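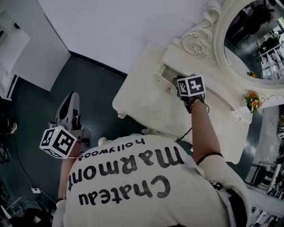
At the vanity, Chateau Marmont shirt and all

Hi everyone,

Sorry for the slow reply, I've been at rehearsals every night and only just caught up with the list.

Tracey Lambert wrote:

> Does anybody know the Ponitz opera, Hetmont? Our
> group is thinking of a concert performance in May
> and I can't find anyone who has sung it. The score
> I borrowed has 27 numbers, no recitatives, and a
> second act that seems to stop in the middle of a
> duet. Is it a lost ending or did I get a bad copy?
> Also, how big a chorus does it really need?
>
> Tracey

Tracey, I've sung it! Twice, in fact, both times in the chorus (second alto, mostly holding a lantern), and I love that piece to bits even though it drives conductors up the wall.

Your copy sounds like the old Draveck vocal score, the one with the gray cover. The duet does stop dead on page 200 and the next thing you see is the hunting chorus. I think a few leaves went missing before it was engraved, but Karthik Pathirana knows far more than I do, and he played rehearsal piano for us the second time around. He had a handwritten sheet with the missing bars, 34 or so of them was what I remembered, but he says I'm wrong and it's a lot fewer. Karthik, if you're reading, could you scan it for Tracey?

The recitatives were printed in a separate booklet. Ours came from the Fothergill library, and we paid a 100 dollar deposit for the set, which we got back minus the cost of one booklet that our baritone left on a bus. Ask for the booklets when you ask for the parts, they won't offer them.

As for chorus, we did it with 27 the first time (same as your number count, funny!) and it was fine except for the storm, where the men split into four and there just weren't enough basses to go around. If you're short, have your soloists sing along in the storm. Carol Oakley was our Countess and she came in on the tenor line and had the time of her life.

One warning about the Countess's aria in act two. It looks easy on paper and then it sits right on the break for six pages, and the oboe gives you no help at all. Carol took a cut from the second verse straight to the coda, and I'd do the same in concert. Keep the little march before it though, people go home whistling that.

Our hall seats 985 and we filled a bit over half of it, for an opera no one in town had heard of, so don't let your board talk you into doing another Christmas program instead.

Jianhua Yan, didn't you see the staged version with the snow? I'd love to hear how they handled the duet.

Tia Naylor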